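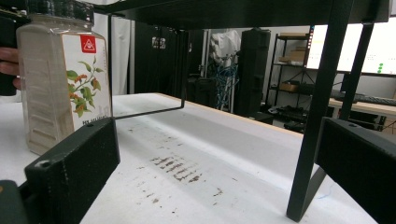
Großes Gewürzglas mit hellbeigem Pulver, Etikett mit Pflanzenzeichnung. Dahinter das schwarze Regal.

Gewürzregal neu sortiert – Galerie zum Umräumen in der Teeküche Matness

Kurz vorweg: nur ein Bild geschafft, der Rest ist Text. War ein voller Nachmittag. Stand 27. September 2024, danach wird sicher wieder umgestellt.

Worum es ging: Gewürze raus aus dem Hängeschrank, rauf auf das schwarze Metallregal, das jetzt direkt auf dem weißen Tisch steht. Im Schrank hat man hinten nichts mehr gefunden. Zimt dreimal gekauft, Kreuzkümmel gar nicht. Insgesamt 45 Behälter, davon 22 behalten wie sie sind, der Rest umgefüllt, zusammengeschüttet oder weg.

Zu den großen Gläsern
Sind aus klarem Plastik, eckig mit runden Ecken, Rillen an den Seiten. Liegen gut in der Hand, auch mit feuchten Fingern. Deckel zum Schrauben. Man sieht den Füllstand durch die Wand, deshalb kommen die nach vorne. Beim hellen Pulver trotzdem immer aufs Etikett schauen – Knoblauch, Zwiebel, Ingwer, weißer Pfeffer, sieht alles fast gleich aus. Hatten wir schon in der Suppe.

Zu den Etiketten
Originaletiketten bleiben dran, solange der Inhalt stimmt. Bei umgefüllten Sachen: altes Etikett komplett ab, neues drauf, Name und Monat. Bitte kein Klebeband über die alte Schrift, das löst sich und dann weiß keiner mehr was drin ist.

Zum Regal
Modell Brarkik, schwarz, auf Beinen, 29 Euro. Unter dem Boden bleibt Platz, da kann man durchwischen ohne alles abzuräumen. Hohe Gläser vorher mal probehalber drunterstellen. Stand erst wackelig, lag an einer nicht ganz festgezogenen Schraube.

Zum Tisch
Braune Flecken und Streifen mitten auf der weißen Platte, dazu Krümel bis nach vorne. Trocken abfegen, dann erst feucht drüber. Umgekehrt gibts Schlieren. Bei Kurkuma hilft das alles nicht viel, da lieber gleich ein Tablett drunter beim Umfüllen.

Reihenfolge auf dem Regal
Links das Scharfe, Mitte Kräuter, rechts Backzeug. Salz steht extra am Herd. Die kleinen Tütchen sind in der Dose von Belmonte, oben drauf liegt eine Liste. Bitte austragen wenn was leer ist, sonst kaufen wir wieder doppelt.

Was weg ist
Alles mit Klumpen, alles ohne Geruch. Dazu ein Beutel Lorbeer der nur noch nach Pappe roch. Zusammen 820 Gramm auf der Küchenwage, mehr als gedacht.

Noch offen
– zwei Deckel fehlen, falls jemand welche rumliegen hat
– Nachfüllpackungen bei Dalomham bestellen, Paprika edelsüß und Majoran zuerst
– Haken für Löffel und Trichter
– vor der Plätzchenbackerei im Dezember nochmal durchgehen, Nelken und Kardamom werden knapp

Weitere Bilder kommen, wenn die Beschriftung fertig ist. Wer selber welche hat, einfach in den Ordner Teeküche legen.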